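3.2 Household linen and drying habits

The survey in Bellville and Skelten covered 143 households, of which 65 dried their kitchen cloths indoors during the whole winter. We asked each household where the cloths are kept between two uses, and how often they are washed. 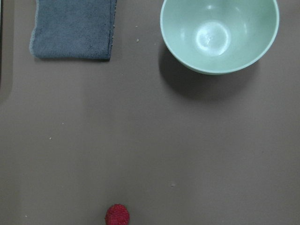
Figure 4. Folded cloth towel on a tabletop.

Storage habits differed more between the two towns than washing habits did. In Skelten most respondents hung the cloth over a rail or a tap, while in Bellville it was commonly folded and left on a flat surface, as the gray-blue towel in Figure 4. A folded cloth has less surface open to the air – this point was already raised in the Tilum study – and we therefore recorded folding as a separate variable. In 11 households the answer was not clear and these were left out of Table 5.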